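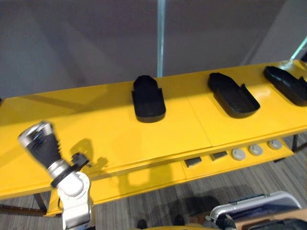 Posted by drevow_lasts, Saturday, 9:14 pm
Forum: Shoe and Slipper Making > Workspace and Benches

Topic: Yellow table top – keep it or cover it?

Hello all. I am new in this section, I usually read only the repair part. We are moving our small slipper work to the new room in Londthorpe and the long yellow table is the one we will use. On it are three of the black pieces so you can judge the contrast. My question is about the table and not so much about the slippers.

The paint is smooth and glossy. I like it very much because black things are easy to see on it, and in the old room I worked on a dark brown bench where I lost every small black piece. But the top is made of panels and there is a seam near the middle. Also the light from the ceiling shines in the paint, and after some hours I feel it in my eyes.

So, would you keep the top as it is, or put a mat over it? If a mat, then which color? The table is 760 mm high, I can't change this.

---

kerker_bench wrote:

Welcome to this side of the forum. I would cover it. Gloss paint is nice to wipe but it is not made for a knife or for glue. The first time you put solvent cement on it you will have a soft spot, and then everything you put there gets a little yellow on the bottom. I did this with a green table and I had green heels.

Take a gray cutting mat, the big kind. Gray doesn't shine and black still shows well on it.

---

oldwelt wrote:

I don't agree with covering all of it. If you cover it you have a gray table, and then why did you keep the yellow one. Put a mat only where you cut and glue, at one end, and leave the rest for laying out. Black on yellow is the best contrast you can have for checking an edge. I can see the step on the sides of the heel on your first piece very clearly, and on a brown bench I would not see it.

For the shine, move the lamp before you buy anything. Light from the side is better for this work anyway.

---

drevow_lasts wrote:

Thank you both. To kerker_bench – we use water based glue now, but your story about the green heels worries me a little.

To oldwelt, the lamps are fixed on the ceiling. I can maybe switch off one row and use a standing lamp. I will ask.

---

softsole_m wrote:

Can I ask about the pieces and not the table? Are they all from one mold? The one on the right of the first has a much wider and flatter heel, almost like a tray. The first one is deeper and more like a box at the back. If they are meant to be the same size then something is wrong with your mold, sorry to say it.

---

drevow_lasts wrote:

No problem, it is a good question. They are different on purpose. The deep one is the pattern with the high heel cup, and the flat one is the older pattern, which we call Takács in our workshop. We didn't decide yet which one to continue.

---

softsole_m wrote:

Ok, then I take it back. I would continue the deep one. A flat heel lets the foot go to the back and people complain after one winter.

---

oldwelt wrote:

And I would continue the flat one, it is easier to put on without bending. But this is another topic and we should leave the poor table alone for it.

---

kerker_bench wrote:

Back to the table then. What about the seam? If it is open, even a little, dust and glue will go in and you will never get it out. I would fill it with wood filler if it is wood, or with a thin line of silicone if it is metal, and then paint over.

---

drevow_lasts wrote:

I went over it with a fingernail tonight. I feel the line but the nail doesn't go in. So I think I will leave it, and only not put the small parts there.

---

kerker_bench wrote:

Then leave it, yes. Check again in December when the heating is on. Panels move.

---

oldwelt wrote:

One more thing, the thick lip on the front. Does it bother your arms? I had a bench with an edge like this and I got a red line on both arms every evening. I put pipe insulation on it, the gray foam tube, cut open on one side. It looks ugly and it works well.

---

drevow_lasts wrote:

I didn't think about the edge at all! I will sit there for a full day first and then tell you. For now my plan is a gray mat on the left end for gluing, yellow for the rest, and one row of lamps off. If somebody has used a mat with water based glue and can say how it cleans, please write it.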